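Ivwood Laundry & Folding - T-shirts, your questions
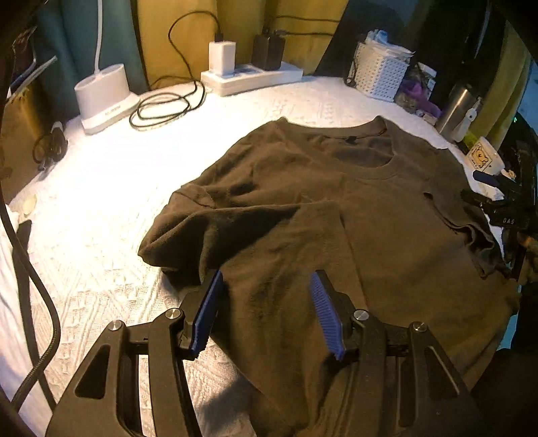
Issue 228

Same questions keep coming in so putting the lot on one page. Updated 2024-03-04. If yours isn't on it, ask at the Skurach Street counter or drop a note in with your bag.

How do I lay a T-shirt out before folding?
Face up or face down, either works, but pick one and stick to it for the whole pile. Neck away from you, hem towards you. Pull the sleeves out first, then the body. A dark tee on a pale cloth is easiest to see, you spot a turned-under sleeve straight away.

My shirt comes out of the basket all bunched on one side. Do I start again?
No. Put a hand flat on the chest, find the bunched sleeve with the other, pull it out sideways. If a thick fold has gone under the sleeve, lift and flip that first. Don't tug the hem to get it out, you'll just stretch it.

Do I need a table?
Table's best. Bed's fine, sofa arm or ironing board with a cloth over is ok for one or two shirts. On anything rounded the sides slide off, so do the sleeves last.

Will a textured cloth mark the shirt?
Not from folding. Pressing, yes, it can. Raised weave plus a hot iron plus thin cotton and you may get the pattern coming through. Swap to a plain sheet if you are ironing.

Which way do I fold?
Our way:
Sides in to the middle, so the neck label ends up centred.
Sleeves back on themselves, flat.
Hem up to just under the collar.
Half again if it's going in a drawer, thirds if it's standing up.
Other ways are fine. Just not three ways in one drawer.

There's one long crease down the front. Iron it?
Try a damp hand first. Smooth from the collar downwards, leave it ten minutes on a hanger. Still there, warm iron, inside out. Most soft creases drop out on their own with wear. People do iron far too much.

Wavy hem, what causes that?
Usually pegging. Two pegs at the bottom edge and a heavy wet shirt, the edge goes up and down like a pie crust. Peg at the underarm seams. Sometimes the stitching has just shrunk more than the cloth, and then pressing helps for a day or so and it comes back.

And the neckband?
Ribbed necks go baggy from hangers shoved in through the top. Put the hanger in from the hem. Never peg by the collar.

Dark greens and browns, do they fade?
Yes, mostly along the folds and on the shoulders where sun gets to them. Wash inside out, cool, with other darks. Dry in shade. Olive shades can go a bit yellowish if they sit in a bright window, so dont store them on an open shelf there.

Can you wash dark tees with my white bedspread?
Please no. We had 325 bags in January and a fair few had darks in with whites. We'll split them if we notice, but we don't always notice in time.

Can I cut the neck label out?
Your shirt. Cut close and unpick the last bit, or the stub scratches worse than the label did. Check first whether the washing instructions are on it or on a side seam. Write the size inside with a laundry pen if the family all wear the same colour.

How many can I send at once?
As many as fit in the bag with the string closed. If the string won't close it's 2 bags, sorry.

Do you fold the Flernier way, with the roll?
Only if you write ROLL on the ticket. Otherwise flat. Rolled is good for suitcases, bit lumpy in a drawer.

Missing a shirt?
Tell us the colour, size and what's on the label. Unclaimed things are kept at the Faulkner Road shop, on the rail by the door. Bring your ticket number, no ticket and it takes alot longer.

Who writes these?
I-hsuan Chuang, mornings, between bags. Corrections welcome.

Next issue: fitted sheets.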